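Prondwood Residents Forum
Board: Building Standards and Maintenance
Topic: Proposed amendment to kitchen surface cleaning guidance, Section 4
Replies: 6

Prondwood_Office
Residents are invited to comment on the draft amendment to Section 4 of the Handbook. The draft would restrict routine cleaning of countertops in the Harju and Gremham buildings to pH-neutral products. Vinegar, lemon-based cleaners and bleach would no longer be permitted. Comments will be received until the end of June.

gremham_37
I support the amendment. The previous tenant of my unit used vinegar on natural stone, and the etching beside the sink could not be polished out. The repair was invoiced at $679.

T.Okell
I must register an objection. The Harju building was fitted with laminate, on which diluted vinegar is harmless. A single rule for two different materials is not justified by the draft as written.

Prondwood_Office
The comment from T.Okell is noted. Several Harju units were refitted by Floltley under the earlier contract, and the office does not hold a complete record of which material was installed in each. A uniform rule was considered the safer course.

vnedelcu
If the record is incomplete, the record should be completed first. Residents should not be asked to discard suitable products on account of a filing matter. I would also ask that the draft define "routine cleaning." Does it include the removal of limescale around the faucet?
Vasilică Nedelcu, Harju

gremham_37
With respect to the previous comment, a marble pattern does not tell a resident what the counter is made of. Patterned laminate and real stone are easily confused, and the Handbook should say so plainly.
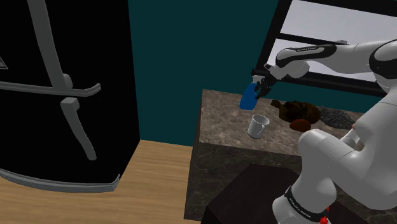 Marble-patterned countertop and blue spray bottle.

T.Okell
I accept the point about confusion between materials. My objection to the single rule stands. I propose that Section 4 be divided into 4a (stone) and 4b (laminate), with limescale treated separately under each.

Prondwood_Office
The proposal to divide Section 4 has been entered with the other comments. The question concerning limescale has been referred to Floltley for advice. Residents who know the material of their countertop are asked to send the unit number and any installation paperwork to the office.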